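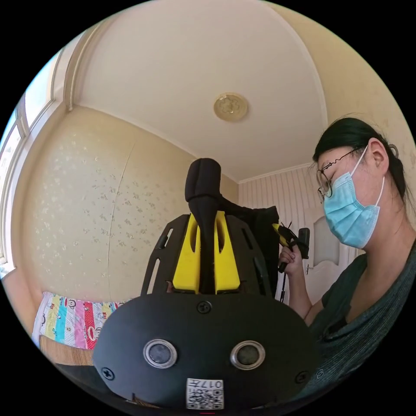
The folding robot at Triltomholm tore a pair of trousers in September, and I spent a good part of that month finding out why. The short answer is that the right hand was running late. The long answer is below, mostly for people who use paired hand-held grippers and might be sitting on the same fault.

I work for Cuvance, on the recording side. We go into ordinary rooms, pick up a gripper in each hand, and do housework with them. The recordings are sent to Triltomholm, where two fixed arms learn from them. The arms carry the same kind of fingers as the hand-helds, so in theory what I do in a bedroom can be repeated on a bench.

Trousers are harder than they sound. With a shirt you can lose one corner and still end up with something folded. With trousers you have to get one leg over the other and then hold both layers at the same time, and if one hand lets go before the other has a grip, the whole thing slides. The worst part is the handover at the waistband. One hand holds, the other pinches, then the first lets go. The gap between those two events is short even when I'm being slow.

The arms had been doing this well enough in the summer. After a new training run they started pulling. The left arm would take the waistband and start to lift while the right arm was still clamped on the hem, or the right would keep closing after the left had already begun moving away. Most of the time the cloth just went tight and slipped out. One time it didn't slip. The inside seam opened up and the right arm went into a force stop, which it is supposed to do, but it did it after the seam had already gone.

There was no injury. The work area was clear, as the rules say it must be. But a force stop that comes after the damage is a safety report, so the bench was shut down and all of us on the recording side were asked to go through our sessions.

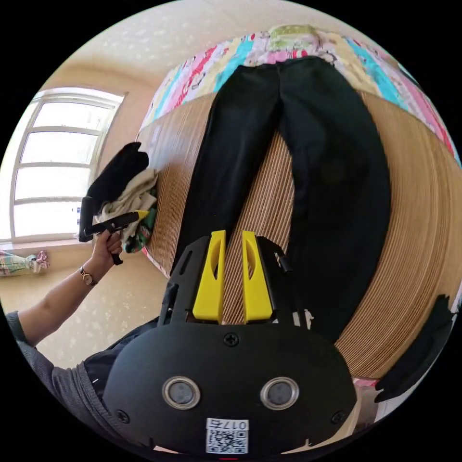
M. Stoyanova

My first guess was the fingers. The yellow pieces are plastic and they wear, and a worn finger needs a harder squeeze to hold thin cloth. If I'd been squeezing harder with one hand, the arms would have learned that. I swapped the fingers on both units and recorded the same fold again. It made no difference to the numbers.

My second guess was me. I'm right-handed and I assumed my left was doing something sloppy. I recorded a set with the hands crossed over, right unit in my left hand. The late side stayed with the unit and did not follow the hand. That should have told me right away that it was a timing fault, but I first wasted an afternoon on the strap mounts.

What finally showed it was a clap test. You bring the two grippers together so the fingers tap, and then look for the tap in both recordings. It should land at the same moment in each. At the start of a session it did. By the end of a long one the right unit's tap came in 40 milliseconds behind the left. That is small enough to miss when you play the two videos next to each other, and I had played a lot of them. On a waistband handover it is enough to turn "hold, pinch, release" into something else.

The cause was in the Purnier sync software. The two units are supposed to compare clocks every few seconds. After an update in the spring, they compared once at the start and then, if the link dropped even briefly, never again. The status light stayed green because the light only reports whether recording is on. It doesn't say anything about the clock. So any session where the link had dropped was drifting from that point until I pressed stop, and I had no way of knowing which sessions those were from looking at the unit in my hand.

We went back over the log files, and 1,035 recordings turned out to have a drop in them. Not all of those were trousers. There were towels, pillowcases, a lot of socks. Socks are mostly a one-handed job and survive the drift pretty well. The trousers and the larger towels do not.

Some of it could be repaired. If a recording had a tap at both ends, the drift could be measured and stretched back out. I had been doing a tap at the start because the instructions say to. I had almost never done one at the end, because by then I want to put the things down. Of my own sessions, six could be saved.

So I've been re-recording. It's the same fold over and over: legs flat and pulled straight, one leg across, hem up to the waistband, then half again. I use dark trousers and light ones on purpose. Black cloth is hard for the cameras when the creases are faint, and a set made only of easy blue jeans would leave the arms with a different problem later.

Things I do differently now:

Tap at the start and tap at the end, no exceptions. If I forget the end tap, I delete the recording.

Stop every three minutes and start a new file, even in the middle of a pile. The clocks are compared fresh each time.

Read the log before I pack up, while I can still redo something.

Check both units after any update, however small the release note. The one in the spring said "minor link improvements."

On the bench side, Triltomholm lowered the force limit for two-arm tasks and added a check that compares the pull on both arms. If they are pulling against each other, both stop, where before only the one over its limit did. I think that change matters more than anything I did. Bad data will get in again from somewhere, and the arms ought to stop before a seam does.

The sync fix came out last week. I've run it through one full day of towels with no drift in the taps. Trousers are next, and I still have most of the list to get through.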